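October, mock lounge, started 9.40

Picking up from where Tyyne left off in the shared notebook. The mock lounge is furnished as of this morning except for the side table, which is still at Jastport waiting for a new leg. Sofa went in last night through the double doors. Needs two people and the feet off, as Aarne had already written on the delivery sheet and I had not read.

Aim for the day was to settle the soft furnishings routine for the lounge, so that whoever resets the room does it the same way. We have had three versions of "tidy" going at once. Kadri drapes the throw over the back. Thibault folds it in quarters and leaves it on the seat. I have been rolling it, which is quick but leaves a ridge down the middle the next day.

Materials

Sofa, cream tufted leather, rolled arms. Bought second-hand through Vainio. Button-tufted lower back cushions, longer plain ones on top.
Throw, teal fleece.
Round beige pad. Listed on the Staltidus order as a seat pad, though everyone here calls it the disc.
Lint roller, soft brush, dry microfibre cloths.
Drila leather cleaner, the unscented one. The scented one gave Tyyne a headache and has gone to the back of the cupboard.

Sofa first

Went over the whole thing with the soft brush before doing anything else. The creases between the tufts hold a surprising amount: toast crumbs, a staple, grey fluff, a bit of masking tape. The seat is worse than the backs. Brushing along the crease works better than across it. Going across just moves the crumbs to the next panel and then you chase them all the way to the arm.

After that a damp cloth with a little Drila, wrung out hard. Tested on the back of the left arm where it doesn't show. No colour came off on the cloth apart from ordinary dirt. Did the seat, then the front roll, then the tops of the arms. The arms took two goes. There is a faint yellow mark on the back of the left arm that stayed put, and I am leaving it alone. Aarne thinks old varnish from somebody's skirting board. Could be.

Left it 60 minutes with the door open. Note for whoever does it next: don't put the throw back on a damp seat. Tyyne did that in the old room and we got a fuzzy tide line that had to be picked off by hand.

Moved on to the throw while waiting.

The throw

Shook it out in the corridor, then washed it cold on the gentle cycle with no softener. Line dried over the rail. It had dried by early afternoon, with the heating on.

Fleece has a direction and this one shows it. Brushed one way it goes pale, the other way it goes dark, so two people can fold it identically and it looks like two different blankets. We agreed the pale way faces out. Stroke the top surface towards the arm once it is folded and leave it.

Tried the quarter fold on the table and then on the sofa. On the table it comes out square. On the sofa the seat is too soft and too shallow, and the far side slumps into the crease at the back. Fold it over the front half of the seat and you have the firm edge under your hands, which helps, but the bundle wants to slide off the roll as soon as the weight gets past it. Leather and fleece have very little grip on each other. 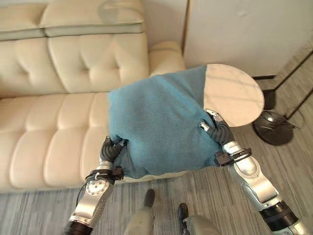
Throw and disc at the front of the sofa, throw bunched.

Thibault's point, and I think he is right, is that the disc should not travel with the throw. If both are picked up together the disc ends up riding on a corner, sticks out past the fleece and pulls the whole thing round. It is stiffer than the throw, and the fold goes wherever the disc goes. Put the disc aside first, fold, then bring it back. I had been leaving it on top to save a trip.

Method we settled on:

Disc off, onto the chair by the window.
Throw open on the seat, long side along the front roll.
Fold the short ends in to meet, then close it like a book.
Slide it back until it touches the lower back cushion.
Smooth towards the arm, pale side up.
Disc goes on the seat at the right-hand end, close to the armrest but clear of the fleece.

Did this 11 times with Kadri across the afternoon, taking turns. The early ones were crooked at the closed edge. Better once we stopped trying to pull the corners tight. Fleece stretches when you pull it and then creeps back after you have let go, so a fold that looked straight at the start is a bit of a wave by the time you have picked up the disc. Flat hands, no pinching.

Kadri asked whether it would be simpler to get a heavier throw. Probably, yes. A woven one would hold a fold. But people like this one and it washes well, and the point of the room is that it is like somebody's lounge. Nobody's throw at home is chosen for folding. Leaving it as is.

Disc

Wiped with a dry cloth only. The fabric has thin creases across it that don't brush out. Tried laying it under the big atlas from the front office over lunch and there was no change that I could see. Not worth pursuing. If it goes out of shape, order another from Staltidus, and ask for the same beige, as they have more than one.

Still to do

Felt pads for the sofa feet. The back left foot has marked the floor already.
Side table, chase Jastport. Aarne has the number.
Print the method and put it inside the cupboard door, large type.
Hook for the soft brush. It has gone missing twice and both times it was in Thibault's desk.
Check the seat creases again in 5 days and see how fast they fill up when people are eating in there.

Room reset and lights off at 4.20. Throw placed by the new method, disc by the arm. Tyyne has it in the morning.

Elis Phillips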